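2022-04-22 — water bench, rainwater and graywater notes

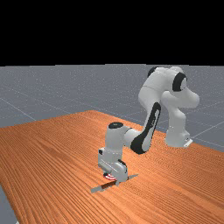 Arm over the wooden table, simulator view.

Long entry today, so get a coffee first. I meant to write up only the barrel samples, and then the leak numbers came in and I got carried away (as usual!), so both are in here.

The Nikley barrels first. We have been pulling a sample from each of the 6 barrels behind the greenhouse since January, when the gutters were cleaned and the new screens went on. I was hoping the cloudiness would settle down once the spring pollen was over, and in five of them it has. Barrel four is still the odd one. It smells a little like a pond and the reading drifts upward while the vial sits in the meter, so I took it again with a fresh vial, and then again after wiping the vial with the good cloth, and it still drifts. My guess is very fine clay off the north roof, where the old shingles are shedding. I am leaving a jar of it on the windowsill to settle. Please don't pour it out, even if it looks like somebody's forgotten tea.

The drip line came next. The Bolska beds are on rainwater only this season, and the whole point is to find out how long a full tank carries them through a dry stretch. The tank holds 1,000 gallons when the float is right up at the top, and I had been telling everybody cheerfully that this would see us through 30 days without rain. Well — I ran the line for an hour this morning with a bucket under the last emitter and another under the joint by the fence, and the joint bucket filled faster than the emitter bucket did. So a good part of what I have been calling "use" is plain old leak, and the 30 days was a guess built on bad numbers. I would like to do the sum over again with the joint fixed before anybody repeats it at the neighborhood meeting, where people do write these things down.

The joint itself is a push-fit elbow that has gone a bit oval, probably from being stepped on, since it sits just where you put your foot to reach the shutoff. I cut it out and put in a barbed one with two clamps. Dry after the first hour. I'll look again tomorrow morning before the sun gets on it, as these things like to weep when the line is cold and then seal themselves up by noon and make a fool of you.

Graywater. The Panero filter box has now had 3 loads of laundry water through it, all with the same plain soap, and I'm more pleased with it than I expected to be. The wood chips in the top tray have matted down and the flow has slowed, but what comes out of the bottom no longer has that slick feeling between the fingers. I haven't got a proper salt reading yet. The conductivity probe wants its calibration solution and the bottle on the shelf is old enough that I wouldn't trust it with a goldfish. A new one is on the order list, along with test strips and more of the small sample jars with the blue lids.

One thing I keep chewing on is where the graywater should go in a really dry month. The young pecans would be glad of it, and so would the hedge, but the soil under the pecans is heavy and I worry about salts building up with no rain to flush them down. The Ó Dubhghaill handbook (brown cover, top shelf, falling apart) suggests switching between two areas and giving each a rest. I like that and it costs us one valve. I sketched it on the back of the January sheet — the sketch is clipped in after this page, sorry about the coffee ring.

Still to do:

- Read the tank float morning and evening, same person if possible, eye level with the mark
- Retest barrel four after the jar has settled
- Turn over the chips in the filter box and note the flow before and after
- Redo the dry-spell sum with the leak taken out
- Ask whether the city will let us have last summer's meter readings for the lot

The rain gauge by the gate has a crack near the bottom, so ignore any reading from it this week and use the one on the shed roof. The ladder is back on its hooks.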